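The folding corner at Jandesden

The laundry at Clerkberg starts at five in the morning, and by the time most of the town is looking for its first coffee the washers have turned over twice. Jandesden has run the place for years, doing towels and linen for motels, gyms and a couple of aged care homes. On a normal day 3340 pieces go through the folding benches, nearly all of them by hand.

Since October there's been a new starter at the back of the building. It works on one towel at a time and it is still learning, and I'd happily have watched it until closing.

The shift supervisor, who has been folding for most of her working life and asked me to leave her name out of it, was the one who pushed for the trial. "I'd seen the big folding machines for sheets and they're great, but they want everything fed in flat," she said. "Towels come out of the dryer in a ball. Somebody has to find the corners. That's the part that does your shoulders in."

Finding the corners is what the project is about. Majumder, the engineering outfit behind it, set up an arm and a table and asked the folders to teach it. The folders told them what they do without thinking: lift the towel, let the weight of it do some of the work, look at how the hem falls, then lay it down so the worst of the creasing goes to the middle.

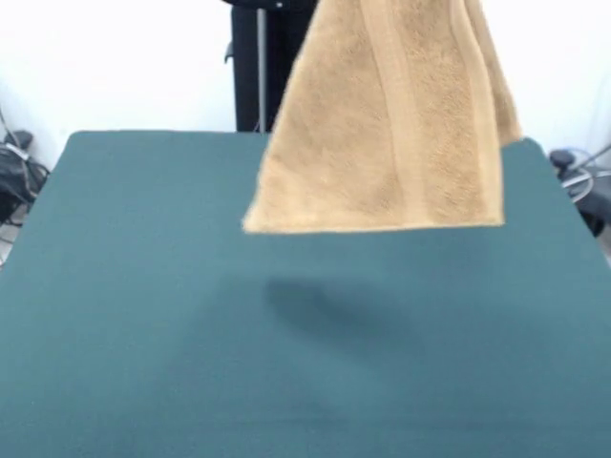
Skusura, reading a draft of this piece, wanted it made clear that the hanging stage is where most of the time goes, and that a person does it in a blink while the arm has to stop and look. Fair enough, and the supervisor agreed when I put it to her. "We're quicker. We're a lot quicker," she said. "But I don't need it to be quick at two in the afternoon when everyone's arms are cooked. I need it to keep going."

What has changed for the crew so far is more interesting than the speed. There are seven people on the benches, and each of them now spends part of the week with the arm instead of the pile. They pick which towels it gets, they mark each fold as good enough to go out or not, and they argue about the borderline ones (at length - I sat through a cracker of an argument about hems).

One of the younger folders told me he'd come in expecting to hate it. "I thought they'd stand us behind it with a clipboard until we weren't needed," he said. "Then one of the engineers asked me why I turn a towel before the second fold, and I had to go and think about it. Eight hours a day I do that and I'd never been asked."

He has since started a short course in maintenance, with Jandesden paying the fees. He showed me his notebook, which is full of little drawings of towels with arrows on them. 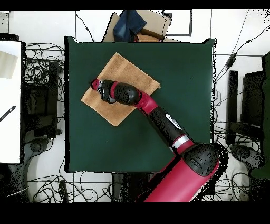
The arm at work on a tan towel at Clerkberg.

Not everyone is sold. A folder on the early shift said she likes the engineers and likes the arm well enough, but she wants it in writing that hours won't be cut when it gets better. "It's slow now, so everybody's relaxed," she said. "Ask me again when it isn't." Management has agreed that nobody on the benches will lose shifts during the trial, and talks on what comes after are still going. She plans to be in the room for them.

The best run so far is 224 towels in a day, every one checked by a person before it was stacked. The supervisor has that number written on the whiteboard beside the roster, in green marker, with a smiley face. She wants the next lot of work to be on bath mats, which she says are heavy, awkward and hated by all.

"If it can do bath mats," she said, "I'll bake it a cake."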